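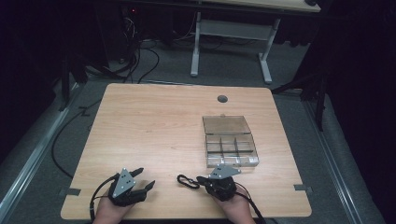

Best way to sort small parts in a clear divided box? Lid keeps flopping

Posted in Storage & Small Stuff
Apr 25, 2019
Asked by geder_basement

I finally bought one of those clear plastic boxes with a hinged lid and 6 compartments, two rows of three, after years of keeping every screw I own in a coffee can. The can worked fine as long as I never needed a screw.

Two problems. First, I can't decide what goes where. I have picture hooks, wall anchors, fuses, furniture bolts left over from things that are still standing (so far), and up to 200 little washers I don't remember buying. Second, when the lid is open it lies flat behind the tray and takes up as much table as the box does. My table is not big. I've tried working with the lid half up and it drops on my knuckles.

The box is a Kudwood, if that matters. The dividers look molded in and I'd like to keep it that way. Do I sort by size, by type, or by how annoyed I'll be when I can't find it?

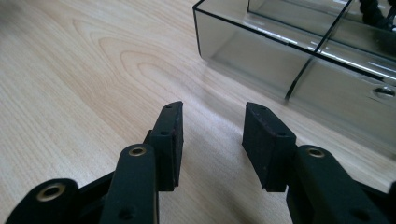
Smoky plastic on a pale wood tabletop, with plenty of bare grain in front of it.

pincombe_attic
14 people found this helpful

By job. I sorted by size for 4 years and all I got out of it was a very tidy box I couldn't use. Put the picture hooks with the nails that go with them. Anchors with their screws. Fuses get their own spot and nothing metal goes in with them, please.

For the lid, turn the box so the hinge faces away from you and push it back until the open lid reaches the far edge of the table. You lose the back of the table, but you weren't using that anyway except to lose pencils. Let the lid go all the way down flat. Half up is asking for it, as your knuckles have noticed.

Before you fill anything, tip the whole coffee can onto an old towel. On bare wood the round stuff rolls, and if your table has a cable hole in it like mine does, the washers will find it. I got one back in July when I moved the desk.

Leave one compartment empty. It will be full in a week.

cabrera_st_upstairs
3 people found this helpful

Agree with most of that, but I'd still keep the washers separate. Mixed in with screws they all sink to the bottom and you end up digging with a fingernail. Also don't fill any section to the top. If parts can ride over the walls when you tip the box, you have one compartment with decorations.

Skip the paper labels - it's see-through. If you must label, do the lid, on the outside, and check which way round it goes before you stick them. I did mine with the lid lying open and had the back row and the front row swapped.

And count out maybe 25 washers and put the rest back in the can. You are not going to need them all.

driller_no_bits
0 people found this helpful

just get a second box

geder_basement (original poster)

Went with by job, washers on their own. The can is back on the shelf with the extra washers in it, so the can won in the end. Bought the second box too.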